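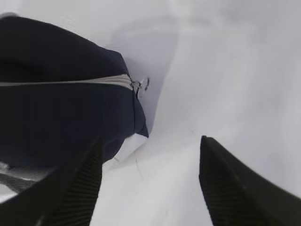

### 4.2 Closures and how people find them

Small soft pouches are a wonderful subject for a study of everyday packing, and they have been badly neglected beside suitcases and backpacks. Our interest is in how people locate an opening by eye before they reach for it. Contrast matters a great deal: a white zipper on navy fabric shows up as a clear line even where the bag curves away, and the 41 participants in the Giltbridge sessions named closures of that colour pairing faster than any other. We were delighted by how consistent this was!

Hường Hầu's coding scheme separates the closure line from the pull. A pull can sit at the end of the line, hang across it or vanish into a fold, and each case gets its own code. 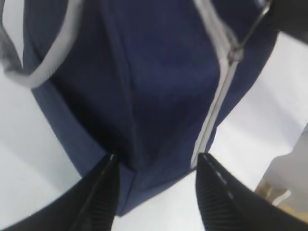 **Figure 6.** Navy fabric bag with white zipper, metal pull and light grey strap.

Creases proved to be the liveliest part of the analysis. Two coders marked every fold that could be mistaken for a seam, and they disagreed on 11 items, nearly all of them dark bags with soft sides.
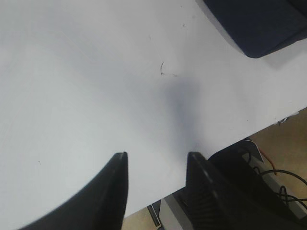

Placement was coded separately. The Grestance protocol asks only whether an item lies near an edge or well inside the work surface, and we kept that wording. Plain white tabletops made the judgement easy – the outline of a dark item stays crisp, and its shadow helps too. 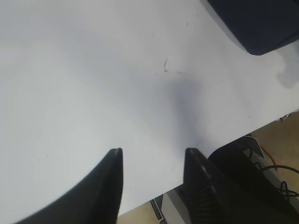 Items near an edge were more often picked up by the strap, a habit we would love to follow up with larger luggage.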